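Cuaderno de taller - banco 2
Jueves, 14 de mayo de 2020

Evaluación de la pinza de mano Onberg, kit de demostración en préstamo. Sigo donde lo dejé: faltaban la repetibilidad de apertura, el desgaste de las almohadillas y el servicio de recambio que ofrece el distribuidor (Zacharopoulos).

Apertura. Repetí la serie con las galgas. El cierre es simétrico dentro de lo que puedo medir aquí. Con el gatillo a medio recorrido hay una zona donde el dedo derecho va algo por detrás del izquierdo y luego lo alcanza. No lo considero un defecto, pero en la grabación de trayectorias aparece como un escalón pequeño y habrá que filtrarlo o pedir que lo corrijan en el firmware. La hoja de datos no lo menciona.

Ciclos. El contador marca 1.801 cierres desde que abrimos la caja. La mayoría son de la prueba con piezas torneadas, que tienen canto vivo, y unos pocos de la prueba con bolsas. Conviene anotar que no desbarbamos las piezas. El manual habla de "uso general en laboratorio" sin definir qué es eso, así que no puedo decir si estamos dentro o fuera de las condiciones previstas.

Almohadillas. Es el punto débil del kit. Las dos están gastadas y deshilachadas; la izquierda tiene rota la esquina inferior y de la derecha cuelgan tiras finas por debajo. El plástico de los dedos no me preocupa. Lo que falla es la goma y, sospecho, el pegado: va adherida sobre una cara plana, y todo el esfuerzo de cizalla al soltar la pieza va a parar a la esquina.

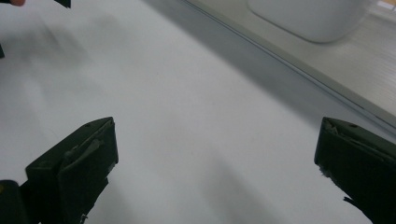 Deisy Alvarado opina que el desgaste no debería contar en contra del producto, porque una almohadilla es un consumible y lo que hay que evaluar es cuánto cuesta y cuánto se tarda en cambiarla. Añade que con las de Enden el problema era el contrario: la goma aguantaba, pero al endurecerse perdía agarre y las piezas giraban sin que el operador lo notara.

Acepto lo primero a medias. Si es consumible, el fabricante tiene que dar una vida estimada y no la da. Lo segundo lo he anotado en la tabla comparativa, columna de observaciones, con la reserva de que de Enden no conservamos registro de ciclos.

Tiempo de cambio. Lo medí con un juego de repuesto: despegar, limpiar con isopropílico, dejar secar, pegar y prensar. En total 36 minutos para los dos dedos, casi todo secado y prensado. El procedimiento del manual omite la limpieza. Hice un intento siguiéndolo al pie de la letra, sobre un dedo suelto, y la esquina se levantó con la uña. Con limpieza previa, no.

Servicio. La oferta de Zacharopoulos tiene dos modalidades. En la primera mandan juegos de almohadillas y el cambio lo hacemos nosotros. En la segunda se envían los dedos completos y devuelven otros ya montados, con un plazo de roughly 8 working days, según el correo, que vino en inglés y así lo copio. Para nosotros la segunda solo tiene sentido si compramos un par de dedos de más. Athina Vasilakis ha pedido que nos coticen ese par por separado; en la lista de precios solo figura dentro del kit completo.

Otra duda para el distribuidor: si los dedos que devuelven son reacondicionados o nuevos. El documento de condiciones usa "equivalentes". Si son reacondicionados quiero saber si recalibran la cara de contacto, porque al despegar la goma vieja queda adhesivo y cualquier resto cambia la distancia de cierre. En nuestro caso el cero se desplazó después del cambio y tuve que volver a tomarlo - no es grave, pero tampoco está en el manual.

Compatibilidad con Drarkano. El registro de la pinza se importa sin conversión. Los nombres de canal salen truncados y hay que renombrarlos a mano. He dejado el script en la carpeta del banco, con comentarios. No probarlo con ficheros anteriores a mayo: el formato de la cabecera es distinto y el script no lo comprueba.

Valoración provisional: mecánica correcta, ergonomía aceptable (el peso se nota en la muñeca en sesiones largas), documentación floja, almohadillas insuficientes para canto vivo. No recomiendo firmar el contrato de servicio hasta tener respuesta por escrito sobre la vida estimada y el estado de los dedos devueltos. La compra del kit sin servicio sí la veo defendible.

Pendiente:
- Pegar el juego nuevo en los dedos del kit y poner el contador a cero.
- Repetir la serie con piezas desbarbadas, misma fuerza.
- Probar una goma con canto redondeado, si Deisy encuentra plancha del mismo espesor.
- Preguntar a Onberg por el retraso del dedo derecho a medio recorrido. Adjuntar la traza.
- Guardar las almohadillas viejas en una bolsa etiquetada con el número de ciclos. No tirarlas.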